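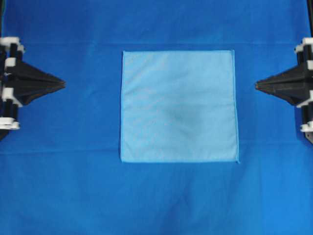
Stitent is a method and software package for flattening small square textiles with two arms, developed at Astia and supplied with the Grurkov bench. It takes a single view of the work surface, estimates the outline of the cloth, and returns one pair of grasp points for the two grippers. The cycle repeats until the outline is accepted or the limit of 14 actions is reached. Low contrast between cloth and background is the hard case for the outline stage. A light blue cloth on a saturated blue sheet differs from its background mainly in lightness, and the sheet carries fold marks of its own that an edge detector will readily report as hems. Stitent scores each candidate edge by closure: a hem must join two corners, while a crease in the sheet usually runs on past the cloth or stops short of it. The same test is applied to creases inside the cloth, such as a soft horizontal one at mid-height.

Method

The outline stage fits a four-sided polygon with free corners. It does not assume a true square. Used cloths are often wider along one edge than the opposite one, and forcing equal sides moves the grasp points off the hem. Corners are reported with a confidence value. If two corners on the same side fall below the threshold, the planner changes to a mid-edge grasp and pulls outward before it looks again.

The planner selects the pair of grasp points with the largest expected gain in covered area. Both grippers move to standoff positions on opposite sides of the cloth and approach together. Separate approach was tried in the first version and dropped. The first contact dragged the cloth, and the second grasp point was then out of date.

Result

The test set consisted of 600 starting states on one cloth size, 220 of them with the cloth and the background in the same color family. On the remaining states the closure test made no measurable difference. On the same-color group it reduced false hems by a factor of about 6, and most of the gain came from creases in the background sheet. The remaining errors were corners folded under the cloth, where no visible edge exists to be closed. These are counted as failures in our tables even when the covered area met the target.

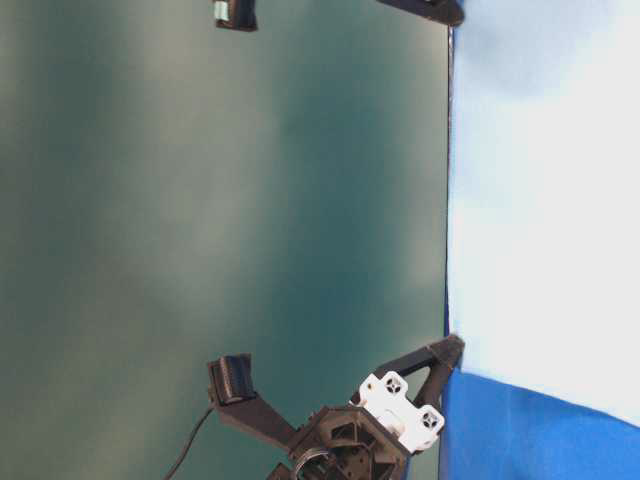

Bianca Ursu
Applications Engineer, Astia

Finger geometry

The fingers are long and tapered so that the tip can reach a hem at a shallow angle without the housing coming down over the cloth. Side clearance should be checked at the table edge with the fingers open, when the outer tip reaches farthest from the housing. The planner holds a fixed margin for this in its workspace file. If the fingers are replaced with a different length, update the margin before running any bimanual motion.

The housing has open cutouts. Keep loose threads and cloth edges away from them during setup. Cable routing on the table side is left to the installer, but the cable must stay outside the planned sweep of both fingers at full opening.

Surface

A soft, slightly rough sheet gives better results than a bare tabletop. The tip can press into it and get under the hem. On a bare tabletop the approach height has to be set again for each finger pair, and the values do not carry over between benches. The sheet need not be ironed. It should extend beyond the field of view of the head camera on all sides so that its own edges are never candidates.

Supplied with the package

Outline and planner modules, source and build files
Workspace file for the Grurkov bench
Starting states and labels from the test set
Calibration routine for paired approach

Not supplied: arms, cameras, sheet, cloths.

Known limits

One cloth at a time. Four-sided textiles only. Printed cloths work if the print does not run to the hem. Stretch fabrics have not been tested. The Sandu controller is supported from the January release onward; earlier controller versions do not accept the paired approach command and will run the two motions in sequence.

Page revised 8 March 2018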